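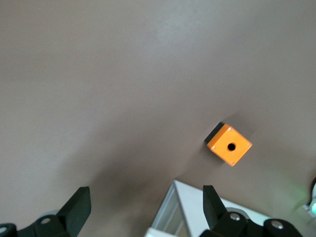
fenwright
Joined: October
Posts: 22

I am trying to settle on a finish for a home desk top and would like opinions on sheen level. The board is 22 mm MDF, sealed and primed on both faces, and the desk goes under a window with a ceiling light behind the chair. My preference is a matt grey with no pattern, close to the surface in the photo, where the reflected light stays a faint pale patch and the small orange box stands out clearly against the grey. My worry is wear. Every dead matt paint I have tried on furniture marks up when rubbed. Is there a coating that keeps this look and can still be wiped down?

Tarn_Edge
You need to separate two things, sheen and film hardness. Most dead matt wall paints get their low sheen from a high filler content, so there is less binder holding the film together. Rub it and you polish the high spots. A two-part water-based polyurethane with a matting agent will look similar and is a good deal harder. Spray it if you can. Rollers leave a texture that shows under low light from a window.

rgalang
Agreed on the two-part, disagree on spraying. I rolled mine with a 5 mm foam sleeve, three coats, and there is no visible texture from a sitting position. Thin the last coat slightly and do not go back over it once it starts to pull.

Rommel Galang

Tarn_Edge
From a sitting position, perhaps. Put a torch flat to the surface and look again.

rgalang
I do not work with a torch flat to the surface.

mossop_k
Has anyone mentioned laminate? I fitted a Zendale matt sheet to a bench two years ago and it has had no care at all since. Contact adhesive, trim the edges with a flush cutter, finished in an afternoon. Paint on a desk is a hobby.

fenwright
I looked at laminate. The brown line at the edge puts me off, and I want a rounded front edge where the wrists rest. Also the colour drifts. The sample chip I had looked blue-grey by the window and nearly brown at the other end of the room.

Tarn_Edge
That will happen with paint as well. A neutral grey takes on whatever light falls on it, so daylight on one side and a warm lamp on the other will give you two greys. Change the lamp before you change the paint.

mossop_k
The edge line can be avoided with a solid-core sheet -- costs more, and it blunts cutters.

fenwright
Lamp is a fair point. It is an old warm one. I will swap it and look at the chip again.

On the coating, what grit between coats? The Skulero data sheet says 200, which seems coarse for a matt top coat.

rgalang
Too coarse for the last one. Use it on the primer, then a fine grey pad between colour coats. Do not sand the final coat at all, as any scratch in a matt film stays there.

Tarn_Edge
Seconded. And leave it a week before putting anything heavy on it. It feels dry the same evening but the film is still soft underneath, and monitor feet will print into it.

fenwright
Understood. I will do two offcuts, one rolled and one sprayed, and post them when they have cured.

mossop_k
Do a laminate one too.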